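Inicio | Reportajes | Territorio | Oficios | Cultura | Hemeroteca | Suscríbete

Utilizamos cookies propias y de terceros para analizar el tráfico de la web. Puede aceptarlas todas, rechazarlas o configurar sus preferencias.

REPORTAJES

La última sal de Tralton

Una salina que dejó de trabajar hace una generación vuelve a cosechar en verano. Los que la han recuperado venden poco, discuten mucho y miran el cielo todas las mañanas

A las seis y media de la mañana Fouzia Butt ya ha abierto la compuerta del segundo calentador. Lo hace con una tabla y una palanca de hierro, y tarda menos de un minuto. Luego camina por el muro de barro hasta el extremo de la salina, mete la mano en el agua y vuelve. No apunta nada. El cuaderno lo lleva su socio, Fahad Tarar, que llega más tarde porque antes deja a sus hijos en casa de la abuela.

La salina de Tralton tiene 69 cristalizadores, los rectángulos poco profundos donde el agua se evapora y queda la sal. Están en uso la mitad. El resto sigue cubierto de salicornia y de un fango gris que se levanta en placas cuando aprieta el calor. Recuperar uno lleva semanas: hay que arrancar las raíces, nivelar el suelo, apisonarlo y esperar a que la arcilla selle. Si se pisa antes de tiempo, hay que volver a empezar.

«El primer año sacamos 500 kilos y la mitad tenía barro», dice Butt. «La guardamos para los caminos en invierno. No se podía vender.»

La explotación antigua cerró cuando el almacenista de Randness, que compraba casi toda la producción, pasó a traer la sal en barco. Las familias que vivían de ella se fueron marchando o se colocaron en la conservera. Las casetas perdieron el tejado. Los muros aguantaron mejor, salvo en la parte que da al canal, donde la marea abrió un boquete por el que hoy cabe una barca.

Butt y Tarar alquilaron los terrenos con un contrato de tres años, prorrogable. Ninguno de los dos venía del oficio. Ella había trabajado en un laboratorio de análisis de aguas y él llevaba la contabilidad de una cooperativa de transportes. Aprendieron con lo que quedaba escrito, que era poco, y con Anastasia Vasilakis, hija y nieta de salineros, que tiene 3 cristalizadores propios al otro lado del camino y nunca dejó de trabajarlos para el consumo de su casa.

Vasilakis habla de la salina como de una cocina. El agua entra del canal al depósito grande, donde se decanta. De ahí pasa a los calentadores, en los que pierde volumen y gana concentración, y solo al final llega a los cristalizadores. Todo el recorrido se hace por gravedad, con desniveles de un dedo. Una compuerta mal cerrada durante una noche mezcla agua nueva con agua madura y retrasa la cosecha varios días.

«La gente cree que el trabajo es recoger», explica. «Recoger es lo de menos. El trabajo es mover el agua.»

La cosecha empieza en junio si la primavera ha sido seca y se concentra en agosto. La sal gruesa se arrastra con un rastrillo sin dientes hasta el borde y se deja escurrir en montones. La flor de sal se forma en la superficie las tardes de calor y viento flojo, y se retira con una paleta de malla antes de que caiga al fondo. Es la que deja margen. También es la más caprichosa: basta una racha para que se hunda, y con bruma no llega a cuajar.

Por eso el tiempo ocupa buena parte de las conversaciones. Tarar consulta dos pronósticos y se fía de ninguno. En su cuaderno anota la temperatura, la dirección del viento y la densidad del agua, pero también el color del cielo al amanecer, con palabras que ha ido fijando con los meses: lechoso, limpio, plomo, lila. Sostiene que los amaneceres lila anuncian tardes sin viento. Vasilakis opina que no anuncian nada.
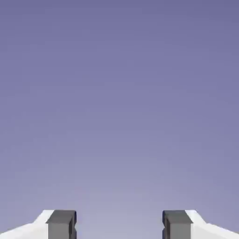 El otro asunto es el precio. Un paquete de flor de sal de Tralton cuesta en tienda bastante más que uno industrial, y el cliente que lo compra una vez no siempre repite. La distribuidora Benjelloun, que coloca el producto en restaurantes y tiendas de alimentación, les pidió el segundo año un envase más pequeño. Lo hicieron. Las ventas subieron, aunque también el gasto en cartón y las horas de llenado, que se hace a mano en un garaje junto a la vivienda de Tarar.

Yulan Xia, cocinera y dueña de un comedor en Trarkden, fue de las primeras en encargarles sal gruesa. La usa para asar pescado y para curar yemas. Dice que la diferencia se nota más en la textura que en el sabor, y que a sus clientes no se la explica si no preguntan. «Compro la sal porque me sirve. Si un año viene mala, se lo digo y ese año compro menos.»

Ese año fue el pasado. Llovió en plena cosecha, dos noches seguidas, y se perdió lo que estaba a punto en los cristalizadores. Butt calcula que tardaron casi tres semanas en devolver el agua a su punto. Parte de los encargos se sirvió con reservas de la campaña anterior y otra parte se anuló.

Queda pendiente el boquete del canal. Repararlo exige piedra, maquinaria y un permiso que depende de que se entregue antes un estudio sobre las aves que crían en la orilla. El estudio lo prepara Þórey Bach, bióloga, que visita la salina desde que se retomó la actividad. Según sus observaciones, las cigüeñuelas han vuelto a anidar en los muros que se mantienen limpios y evitan los que están tomados por la maleza. La obra, recomienda, debería hacerse fuera de la época de cría, es decir, en otoño, justo cuando llegan las mareas más altas.

Butt preferiría cerrar el boquete cuanto antes. Tarar prefiere esperar a tener la prórroga del contrato firmada — no quiere gastar en un muro que dentro de poco podría ser de otro. Lo han hablado muchas veces y siguen sin acuerdo. Mientras tanto, han levantado un dique provisional de sacos y tablones que hay que repasar después de cada temporal.

Al mediodía se para. El agua de los cristalizadores quema en los tobillos y el reflejo obliga a entornar los ojos. Comen en la única caseta con techo, pan, tomates y sardinas, y a las cinco Butt sale a mirar si ha empezado a formarse la flor. Hay una película fina en los rectángulos del fondo, los más resguardados. Coge la paleta, llama a Tarar y los dos echan a andar por el muro, ella delante.

TAMBIÉN EN REPORTAJES

El mercado de Randness cambia de horario
Tres hornos de leña y un solo panadero
Qué fue de las barcas del canal
Cómo se repara un muro de piedra seca
Trarkden, el pueblo que cocina para los de fuera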